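Dosen vom Roboter abstellen lassen: Tipps zum Küchenpaket von Barnis

Das Küchenpaket von Barnis gibt es seit Oktober auch zur Monatsmiete. Enthalten sind zwei Arme mit Händen, die Steuerung und eine Simulation, in der man Abläufe vorab durchspielt. Wir haben mit der einfachsten Aufgabe begonnen: zwei Dosen und eine Unterlage auf dem Tisch. 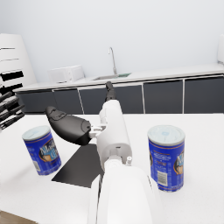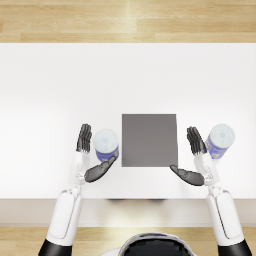 Aufgabe "Dosen und Unterlage" in der Simulation

Für den eigenen Tisch gilt:

Die Platte vor dem Start abräumen. Was nicht zur Aufgabe gehört, kommt in den Schrank.

Die Unterlage muss flach liegen. Silikon rutscht am wenigsten, dünner Filz wirft Falten.

Zwischen Dose und Unterlage mindestens 5 cm Platz lassen - sonst stößt der Daumen an.

Nur geschlossene Dosen verwenden. Kunststoffdeckel vorher von Hand andrücken.

Fettige Dosen mit Spülmittel abwischen und trocknen. Auf einem Ölfilm rutschen die Finger ab.

Jeden neuen Ablauf 5 Mal simulieren, erst dann am echten Tisch starten.

Die Finger einmal pro Woche mit einem leicht feuchten Tuch reinigen. Kein Scheuermittel, kein Alkohol.

Zum Preis: Die Miete kostet 641 Euro im Monat, die Einrichtung ist dabei. Ersatzkappen für die Fingerspitzen liefert Grusivley für 17 Euro das Paar. Die Kappen von Ahonen sind billiger, saßen bei uns aber zu locker. Für einen normalen Haushalt ist das viel Geld. In einer Lehrküche oder einer kleinen Werkstatt lässt es sich eher rechtfertigen.

Stand: 4. Mai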